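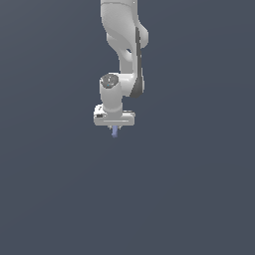 「列名がv1と違うせいで読み込みスクリプトが全部落ちた、せめて一覧くらい付けてほしい」とGitgateの課題欄に書いたのはUstau。もっともなので一覧を付けました。下のほう。

Vistbridge 潮位・水温記録 README
更新 3/1/20

中身
Vistbridgeの桟橋で手書きされていた潮位帳を打ち直したもの。帳面は112冊、うち96冊が入力済み。残りは水濡れでページがくっついていて保留。4月に再開予定、たぶん。

ファイル
tide.csv 潮位。1行1観測
temp.csv 水温。同上
notes.csv 欄外の書き込み。天気、船の出入り、愚痴など
pages.csv 帳面番号とページの対応表

列(tide.csv)
book_id 帳面番号
page ページ。表紙は数えない
obs_time 観測時刻。v1では time だった
level_cm 潮位、センチ。v1では height
flag 下を参照
temp.csv は level_cm のかわりに water_c。ほかは同じ。

flagの値
0 そのまま読めた
1 読めたが自信なし(1と7、3と8が多い)
2 前後の値から推定
9 判読不能、値は空欄
2は計算に使わないほうがいいです。平均を取るなら0だけで。極値をみる人は1も原本の画像と突き合わせてください。

単位
古い帳面は尺と寸。換算してセンチに直してある。元の値は notes.csv の raw 列。途中の1冊だけ単位が混在していて、book_id 72 がそれ。ページの中ほどで急に切り替わるので注意。v1はここを全部尺として換算していた、すみません。

時刻
現地時刻のまま。夏時間の補正なし。「昼前」「暗くなってから」みたいな書き方は obs_time を空にして notes へ。勝手に時刻は当てていない。

基準面
桟橋の杭の刻み目がゼロ。杭は途中で打ち替えられていて、前後で段差がある。補正値は出していない。打ち替えの時期が帳面によって食い違うため。長期の傾向を見たい人には向かないデータです。短い期間の満ち引きを見るぶんには問題ないはづ。

入力の手順
2人で別々に打って突き合わせ。食い違ったら原本に戻る。それでも決まらないものは flag 1。水温は人手が足りず片方だけの入力なので、潮位より誤りが多いと思う。

既知の問題
・notes.csv の改行が一部壊れている。引用符の閉じ忘れ。直しかけ
・欄外の船名は表記ゆれ放置
・文字コードはUTF-8、BOMなし。表計算ソフトで直接開くと化けます
・水温に小数点の抜けがある。150とあったら15.0のこと
・pages.csv の最後の行が重複してるかも。未確認

v1からの変更
列名の統一。上の72番の換算やり直し。flag 2 の追加(前は1にまとめていた)。Bhuiyanから指摘のあった満潮・干潮の取り違えを修正、該当行は notes に swap と記入。

利用条件
出典に Vistbridge潮位帳 と書いてもらえれば自由に。商用も可。航海には絶対に使わないでください。
原本画像は容量の都合で別置き。要る人はGitgateの課題欄へ。返事は遅いです。

TODO
読み込みスクリプトの例
保留分の乾燥と撮影
英語版のREADME
notesの船名の整理、誰か手伝ってくだい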